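May 25, 2024, Moya sim bench

Left finger froze again on the close command, run 109. Right one kept coming. Asus box logged nothing for 240 ms, then a pile of stale setpoints all at once. Arm didnt stop, which it should have. Killed it by hand.

Dark slab and brown marble both loaded, wrist view up, fingers open. 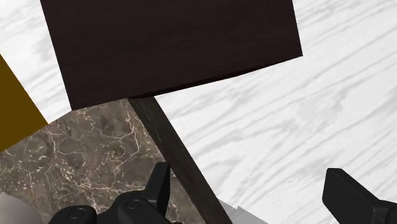

Why didn't the watchdog trip?

Its timeout was still at the Ciddale value, way longer than the gap, so the stale packets counted as live.

Set timeout to 4 cycles. Reran, same freeze but it halts now. Freeze itself NOT fixed. Baltasar Carrasco thinks the left finger driver thread, has the Rodorton logs to compare. Dont put this config on the real arm untill he's looked. Stopped 1945.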